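Turnik Workshop, Household Tasks Group
Notebook entry, April
Entered by: Candela Pacheco
Present: Amerley Antwi, Jabari Mrema
Copied to: Nuno Vieira

Task family: putting small items away in divided containers (internal list no. 1003)

1. Purpose

The group was asked by Figueiredo to state whether the sorting of small household items into compartments can be offered as a working function this year. The request covers desk drawers, sewing boxes and the parts trays used on the Brondura assembly benches. This entry records the present position and the points on which we do not yet agree.

2. Method

All demonstrations are made by a person at the table with the two hand-held grippers. The operator performs the chore at a natural pace, and the recordings are used for training. The policy is then run on the arms in the adjoining bay with the same kinds of object. Amerley and Jabari alternated as operators. The target for this task family is 500 accepted demonstrations. A demonstration is accepted if the item ends inside a compartment and the box has not been lifted from the table.

Operators are reminded that both grippers are to be used. Candidates for one-handed work belong in a separate list, and mixing the two last month cost us a day of relabeling.
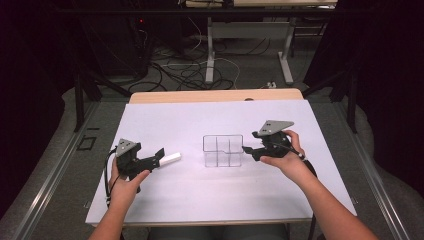

The difficulty lies in the last few centimeters. Picking up a block from a flat surface has been dependable for some time, and Jabari no longer considers it worth testing separately. Placing it within thin walls is another matter. The policy tends to arrive slightly high, release early, and leave the block resting across a divider. Clear plastic makes this worse, as the walls are hard to make out in the recordings against a pale surface. Amerley has proposed a strip of colored tape along the upper edge of each wall. I have declined for the present – a household will not tape its boxes for us.

3. Results to date

Of 80 trials on the arms, the block was picked up in all but 6. Placement was poorer, and I have not entered a figure because Jabari and I scored the leaning cases differently. The scoring rule must be settled before Nuno reports anything outside the group.

Opening a hinged lid and then placing an item has not been attempted. Américo Caldeira asked whether the Hiler tray inserts could be used in place of the present box. They are opaque and deeper, and would probably raise the numbers, but they would tell us little about the drawers people have at home.

4. Position

For the shop floor, with fixed trays in known places, I would support a limited trial. For the home I would not. A person does this chore while talking to someone else, and corrects a bad placement with a fingertip before noticing it was bad. Our demonstrations contain very few such corrections, as operators have been discarding them as untidy. They should be kept from now on – Amerley will amend the operator sheet.

5. Open items

Scoring of leaning blocks: Jabari and Candela, before the next session.
Second operator table: request with Nuno, no reply yet.
Spare gripper fingers: left pair worn at the tips, order not placed.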